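Category: Workshop Robotics > Build Reports
6 min read
January 2025

3.2 Work cell and grasping setup

The Trelto cell was put together in a shared workshop in Nellurley, on a bench that other members also use for woodworking. Light-colored panels were fixed behind and beside the table so that the background would stay the same between sessions. Both arms run from one desktop computer with the Keskinen control package, and each arm has its own power supply and stop button.

Joint speed was held to 240 degrees per second in free motion and cut to a quarter of that near the walls. The planner treats each wall as a flat plane with a safety margin of 100 mm, which the operator can switch off when an object has to be picked up close to the panels.

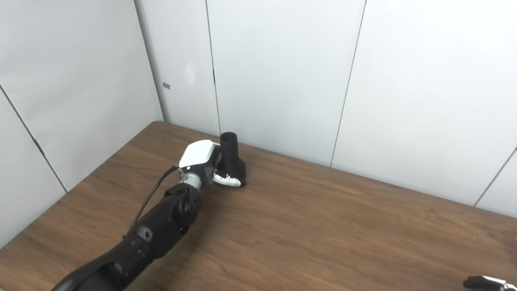
Figure 4. One hand of the Trelto cell at a black plastic object standing near the back wall.

Objects with a narrow top and a wide base gave us the most trouble during tuning. A grasp planned for the narrow part tended to tip the object, so we moved the contact point down and brought the fingers in low over the table. This leaves little clearance, and the table height has to be measured again whenever the bench is moved.

We recorded 320 grasp attempts over the test period. Of these, 269 ended with the object lifted and held for five seconds. Most failures came from the fingers closing early. Cable drag on the wrist caused a few more and was reduced by leaving a longer loop. Results for each object are given in Section 4.

Related items
Calibrating two arms on one bench
Trernura hand: parts list and wiring notes
Wall panels for small robot cells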